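Basket Carry Faults: FAQ
Updated 2nd March by Vendula Kopecký

What is the "uneven grip" fault?
Vrabec carries a laundry basket with one gripper on each short side. If one side reads less force than the other, the arms should stop. In July ours kept walking, and the basket tipped! We've learned a lot from that one.

Can I stand nearby during a carry?
Yes, but stay out of reach of both arms and keep your feet clear of the walking path.

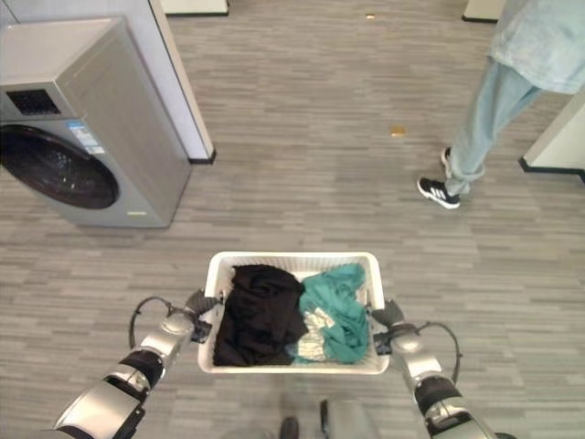 Why does the fault show up on light loads?
Great question, and our favorite bug so far. A couple of garments weigh so little that the old software took a slipping rim for a normal one. Libor Čierny went through 2,791 log entries to find it (hero!).

What should I check before a run?
Look at the cable loops by both wrists. A snagged loop can pull a gripper off line. Floor cables matter too, so move them away from the feet.

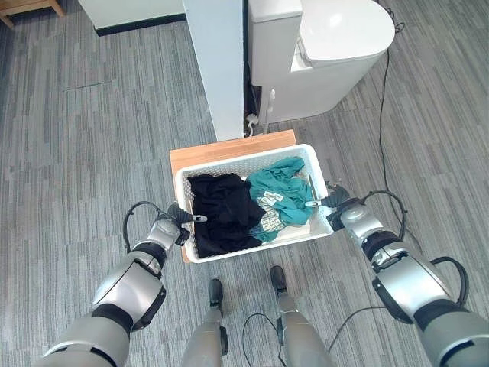 If the fault code is 209, press stop, support the basket from underneath and only then open the grippers. Please don't tug on the rim. Send the log to Lenka Rusnák, even if the restart goes fine. We love getting these!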